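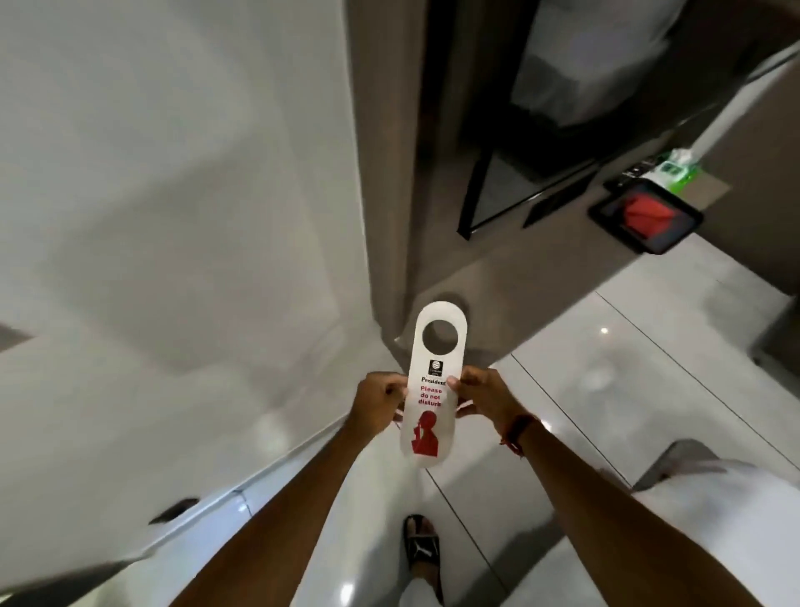

附件一:会掉的那张挂牌,正面

本站使用 Cookie 记住您的登录状态和工单草稿。继续浏览即表示同意。[接受] [管理偏好]

分类:门五金 > 执手与把手 > 使用中的问题
标签:执手下垂 / 挂牌滑落 / Gristow 系列 / 已解决

8月 提交人:Kwadwo Dogbe 处理人:Yaw Kwofie(Cosuvier 售后支持)

工单标题:挂牌老是从 Gristow 执手上滑下来,想弄清楚是牌子的问题还是执手的问题

【提交内容】

你们好!先说一句,Gristow 这款执手我是真喜欢,手感特别好,装上以后每次进出书房都想多按一下。所以这张单子请别当投诉看,我就是被一个小毛病勾起了好奇心,想跟懂行的人一起把它查明白。

情况是这样的。我在家上班,书房很小,门一关,家里人分不清我是在开会还是在发呆。后来我翻出一张酒店的门挂牌,白色长条,两头是圆的,上面一个大圆孔,黑字写着 President,下面红字 Please do not disturb,再下面是个红色的人影,像是在比“嘘”的手势。这个人影太有用了!小孩不认得英文,但一看就懂。挂上去的头一天,整个上午没有人敲门,我开心得不得了。

问题出在下午。开会开到一半,听见门外“啪”一声,出去一看,牌子躺在地砖上。捡起来挂好,过一阵又掉。有时候能坚持一整个上午,有时候我刚坐下它就下来了。我把能想到的先写在这里:

门:室内平开门,木门,往书房里面开。
执手:Gristow 直杆款,亮面,买来自己装的,装得还算认真(至少我自己觉得)。
执手伸出门面的长度:53 毫米,我用卡尺量的。
牌子的挂法:圆孔从执手末端套进去,推到靠近底座的地方。
掉落时有没有人碰门:不一定。有时候有人刚走过,有时候家里只有我一个。

想问三件事。一是这种执手适不适合挂东西,二是牌子的孔是不是太大,三是有没有什么配件可以加。照片附上了,需要别的角度我随时补!

——Kwadwo

【回复 上午9:10】Yaw Kwofie

Kwadwo 您好,单子收到了,我是 Yaw,这件事由我跟到底。您写得很细,省了我们一轮来回。

照片看过了。牌子的圆孔确实大,大孔本来就是为了能套过各种形状的把手,球形的也要能过得去,所以套在细直杆上会有不少余量。余量大不等于一定会掉,直杆执手只要是水平的,牌子垂下来就会老实待着。会往外滑,多半是杆子有坡度,或者有什么东西在推它。

请您先做下面几步,不用拆任何东西。

请在门关好、没有人按执手的时候,把一把小水平尺搁在杆子上,看气泡偏向哪一侧。没有水平尺可以用手机里的水平仪,把手机侧着贴上去。

接着请按下执手再慢慢松开,看它能不能自己回到原位。再按下去快速松开,看两次停的位置是不是一样。

门外侧和门内侧都要做。很多人只看里面那一侧,而您的牌子挂在外面。

另外请留意一下,牌子掉下来的时候书房窗户是开着还是关着。

【回复 上午11:45】Kwadwo Dogbe

太好玩了,我做完了!

水平尺:内侧执手,气泡正中。外侧执手,气泡明显往底座那边跑,也就是杆子末端比底座低。肉眼看真看不出来,我老婆站在走廊里盯了半天,坚持说是平的,直到我把水平尺放上去。

回弹:内侧慢松快松都一样。外侧慢松的时候会停在比原位低一点的地方,用手指往上托一下才到位。快松的时候“咔”一下能回去,但也不是每次。

所以我猜,有人轻轻关门以后慢慢松手,外侧执手就停在低一点的位置,牌子就顺着坡往下溜?那就解释了为什么有时候掉有时候不掉!

窗户:今天上午是开的,牌子掉了。昨天下午是关的,好像也掉了,但昨天我没认真记。从现在开始我每次都记下来,我已经在门边贴了张便利贴。

顺便问个傻问题:内外两侧执手不是连在同一根方轴上吗,为什么一个平一个不平?

【回复 下午1:30】Yaw Kwofie

一点都不傻,这个问题问到点子上了。

方轴是同一根,但是每一侧的执手是各自套在方轴上,再用侧面的紧定螺丝顶住的。外侧那颗螺丝如果没有顶紧,执手和方轴之间就会有一点旷量,杆子靠自重往下坠,坠到把旷量吃完为止。内侧顶紧了,所以是平的。您描述的“用手指托一下就到位”,很像是旷量。

慢松停得低,也可能是外侧底座里的回位弹簧有点紧涩,或者底座装饰盖蹭到了执手根部。两种情况手感不一样:旷量是松松的,托上去没有阻力,一放又下来;弹簧发涩是托上去以后它会待住。您试一下是哪一种。

先别拧螺丝。我想先知道现在的状态下牌子到底怎么掉的,不然一次改两样东西,好了也不知道是哪一样起的作用。您那张便利贴请继续写。

【补充 下午3:20】Kwadwo Dogbe

来汇报便利贴!

先回答手感:外侧托上去,一放又下来一点点,软绵绵的,没有阻力。但是慢松的时候,又会停得更低,那时候托上去它能待住。我反复试了好多次,越试越觉得两样都有。您说有没有可能两样都有?

便利贴内容照抄:
窗开,执手快松(在原位),牌子推到底:没掉,但是一直在晃。
窗开,执手慢松(停低),牌子推到底:掉了,我还没走回椅子。
窗关,执手快松,牌子推到底:没掉,纹丝不动。
窗关,执手慢松,牌子推到底:没掉,可是往外挪了,挪到杆子中段停住。
窗关,执手慢松,牌子挂在中段:我关了一次隔壁的门,掉了。

隔壁那扇门一关,我这边的门会轻轻“嘭”一下,门板在框里动。以前从来没注意过,现在满脑子都是它。

还有,牌子晃的时候是下半截往外飘,就是有红色人影的那一截。风是从门缝下面出来的,我趴在地上用一小条纸巾试过,纸巾飘得很欢。地砖很凉,趴着挺舒服。

我觉得我们快破案了!

【回复 下午4:05】Yaw Kwofie

您这张便利贴写得比我们自己的一些测试单还清楚,我转给同事看了,他们很喜欢“飘得很欢”这个读数。

按您的记录,我把目前的判断写下来,方便以后翻:

牌子本身很轻,面积又不小,下半截容易被气流带起来。窗开的时候,门底缝的气流让它不停摆动。摆动单独发生的时候,水平的杆子留得住它。坡度单独发生的时候,它会慢慢挪,但未必掉。两样凑到一起,每摆一下就往低处蹭一点,很快就出去了。隔壁关门带来的震动起的作用和摆动差不多。

所以最该先处理的是坡度。步骤如下,每做完一步停下来,用水平尺看一次再往下走。

第一步,找到外侧执手根部下方的紧定螺丝孔,孔很小,朝下,站着看不到,要蹲下来。
第二步,用随产品附的内六角扳手轻轻试一下,看螺丝是不是松的。告诉我它转了多少才吃力,半圈、一圈都行。
第三步,拧紧之前,另一只手把执手朝门板方向推住,同时托平。这一点很要紧,不推住的话拧紧以后执手和底座之间会留一道缝。
第四步,拧紧。手感到位就停,不要借别的工具加长扳手。
第五步,门内外各按几次,再量水平。

扳手如果找不到了,请说一声,我给您寄。

【补充 下午5:50】Kwadwo Dogbe

扳手找到了,在装钥匙的碗里,跟一堆不知道属于什么东西的扳手混在一起。

第一步花了我最长时间,我先在执手上方找,又在底座上找,最后老老实实蹲下去,果然在下面。

第二步:松的!转了将近一圈才吃上力。我自己装的时候肯定是顶了一下觉得差不多就收工了。前面那句“装得还算认真”我收回。

第三步和第四步:一手推一手拧,扳手差点掉进鞋里。拧好了。

第五步:气泡正中!从软绵绵变成结结实实,按下去的声音都不一样了,更脆,我来回按了好一阵,家里人喊我别按了。

但是慢松还是会停得低一点点。比之前少,大概只剩一半的样子,可还是有。托一下能到位,到位以后待得住。所以真的是两样都有,哈哈!

牌子现在挂着,窗关着。我先去做饭,回来看。

【补充 晚上8:15】Kwadwo Dogbe

牌子还在!中间隔壁门关过好几次。

开了窗再看,慢松状态下,它还是往外挪了一截,没有掉。快松状态下只是晃,不挪。进步非常大,但是我现在已经不满足于“没有掉”了,我想看它一动不动。

另外我做了几个小实验,Yaw 您看看有没有参考价值:

胶带。在杆子上绕了一圈透明胶带,想增加一点摩擦。没什么用,而且亮面上那圈胶带难看得要命,撕掉了。好在没留印子。

橡皮筋。厨房里绑葱的那种,绕两圈在杆子上,牌子靠里面放。这个管用!牌子挪到橡皮筋跟前就停了。缺点是那根橡皮筋有葱味,而且每次开门手都会捏到它。

翻面。把牌子背面朝外挂,想看看是不是卡片有点翘。没区别。而且背面朝外就没人知道不能敲门,实验做到一半我儿子就进来了。

加重。用小夹子夹在牌子下端。晃得少多了,但是夹子会磕门板,嗒嗒嗒的,开会的时候比敲门还烦。不推荐。

所以橡皮筋方案胜出,有没有体面一点的版本?

【回复 上午8:55】Yaw Kwofie

早上好,看到牌子过了一夜还在,我们这边也跟着高兴。

您的实验都有参考价值。胶带没用很正常,透明胶带本身表面也滑。夹子的做法我建议停掉,门漆会磕花。

“体面一点的橡皮筋”是有的,我们配件里有一种 Rafferty 软胶环,本来是给衣柜横杆做分隔用的,内径有弹性,套在 Gristow 直杆上刚好抱得住。深灰色,薄,手碰到不硌。我给您寄两只,一只用,一只备着。装的时候从杆子末端推进去,推到离底座 30 毫米的位置,牌子挂在软胶环和底座之间,留给它的空间够了,又挪不出来。

别推得太靠里,挤得太紧的话,牌子会贴着底座站斜,按执手的时候圆孔边缘会别住。

然后是回位的问题。外侧底座的盖子请您看一下:盖子是旋上去的还是扣上去的?Gristow 早一些的批次是旋的,后来改成扣的。旋盖有时候会旋得过头,盖子边缘向外鼓出一点,正好蹭到执手根部。您用一张普通打印纸,试试能不能在执手根部和盖子之间绕一圈。哪个位置过不去,就是哪里在蹭。

【补充 上午10:25】Kwadwo Dogbe

纸绕不过去!卡在下面偏右的地方。旋盖,早一些的批次。

我把盖子往回旋了一点点,真的就一点点,纸就过去了。慢松,回到原位。再慢松,回到原位。闭着眼睛慢松,还是原位!

我要说明一下我此刻有多激动。这扇门装上以后,我一直以为外侧执手的手感“就是这样”,还觉得挺有个性。现在里外两侧一模一样,轻轻一松就自己回去,声音干脆,我叫全家人轮流来按。我老婆按完说了一句“哦,是不一样”,这在她那里算很高的评价了。

现在没有任何配件,窗开着,慢松,牌子推到底:晃,但不挪。等软胶环到了再做最后一轮。

多问一句:旋盖往回旋了一点,会不会以后自己松下来?

【回复 上午11:15】Yaw Kwofie

全家轮流按,这个我们没有写进验收流程,可以考虑加。

旋盖自己会不会松:会有一点可能,因为它不再是顶死的状态。您可以把盖子旋下来,在螺纹上缠一小段生料带再旋回去,缠一层就够,缠多了又会鼓出来。不想拆执手的话,先放着观察也行,哪天发现盖子能用手指拨动了再处理。

有一点要提醒,旋盖要整个取下来的话,得先松开紧定螺丝把执手拔出,装回去时第三步要重新做一遍。

关于门底缝的气流。这一项不影响执手,您想处理就处理。您如果用的是 Prorneck 刷条那一类产品,装的时候刷毛刚碰到地砖就可以,压得太实门会变重,门变重以后人会用力拽执手,紧定螺丝又容易松。不少“执手又下垂了”的单子,最后都查到门太沉上面去。

软胶环已经寄出。

【内部备注,对客户可见】Yaw Kwofie

复测台上用同款直杆执手重做了客户的情形,给后面接单的同事参考。

用的是一张形状相近的长条卡片挂牌,圆孔同样偏大。执手水平、无风:开关门 200 次,卡片没有离开过靠近底座的位置。执手末端下垂、无风:卡片逐渐外移,停在中段或掉落,两种都出现过。执手末端下垂、加小风扇从门底吹:每一轮都掉。装 Rafferty 软胶环、末端下垂、加风扇:没有掉,卡片靠在环上。

软胶环能掩盖下垂,所以不要一上来就寄环。先量水平,先查紧定螺丝,再查旋盖,都好了再谈配件。这张单子如果第一天就寄了环,客户的执手会一直松下去。

紧定螺丝的耐久测试做到 3000 次按压时没有松动,前提是安装时推住执手再拧。没有推住就拧的样件不在这个结果之内。

【补充 下午2:40】Kwadwo Dogbe

你们居然真的搭了一个台子吹风扇!我把这段念给全家听了。

软胶环到了。颜色比我想的好看,套在杆子上像本来就有的一道装饰。推进去要一点力气,我按您说的量到 30 毫米,第一次推过了,又往外拽回来一些。小经验:别用指甲抠,用一块布包着转着推,顺得多。

最后一轮便利贴:
窗开,慢松,牌子在环内:没掉,没挪。
窗开,隔壁用力关门(我请儿子来关,他非常乐意):没掉,晃得厉害,环挡住了。
窗关,慢松:一动不动。
我自己急着出去接电话,猛地拉门:没掉,牌子甩到环上弹了一下又回去了。
按执手的时候圆孔会不会别住:不会,有空隙,转动自如。

还发现一件事。以前我从里面出来,门往里一拉,牌子会在外面磕一下门板。现在位置靠里,垂得贴一些,磕得轻了。写在这里,也许别的人会在意。

刷条我打算下个月再装,生料带也等那时候一起弄,反正执手总要拆一次。到时候会严格执行第三步。

有个新问题,不急:牌子孔边有一小处开始起毛了,应该是掉了太多次,摔的和磨的都有。你们那边有没有人知道怎么补?我试过用透明胶带贴在孔沿上,弯的地方贴不平。这张牌子我很想留久一点,那个红色小人现在是全家最有威信的人。

【回复 下午3:35】Yaw Kwofie

结果很漂亮,记下了。转着推的办法我会加进软胶环的说明里,用布包着,谢谢您。

挂牌起毛严格说不归门五金管,但是办公室里有位同事修过旧纸牌,我问了一下。她的做法是用牙签蘸一点点白胶,抹在起毛的断面上,用指腹压平,等干透再挂。胶要少,抹到断面就行,别抹到印字的那一面。孔沿弯,胶带贴不平,就别贴了。干之前把牌子平放,别立着。

牌子挂在软胶环里面以后,孔沿和杆子的摩擦也少了,起毛应该会慢下来。

装刷条和缠生料带的时候如果有任何一步不顺,直接在这张单子里回复就可以,不用新开。我把状态改成“已解决,保留回复”。

【补充 晚上9:05】Kwadwo Dogbe

白胶抹好了,牌子平放在书架上晾着。今晚门上挂的是我儿子画的替补,他照着原来的样子画了一个人在“嘘”,用的是绿笔,孔剪得偏小,套进去费了点劲,正好不用环也不掉。

明早换回来。谢谢 Yaw,也谢谢吹风扇的那位!

状态:已解决,保留回复
更新记录:外侧紧定螺丝已拧紧;外侧旋盖已回旋;Rafferty 软胶环已安装;门底刷条、旋盖生料带待客户自行处理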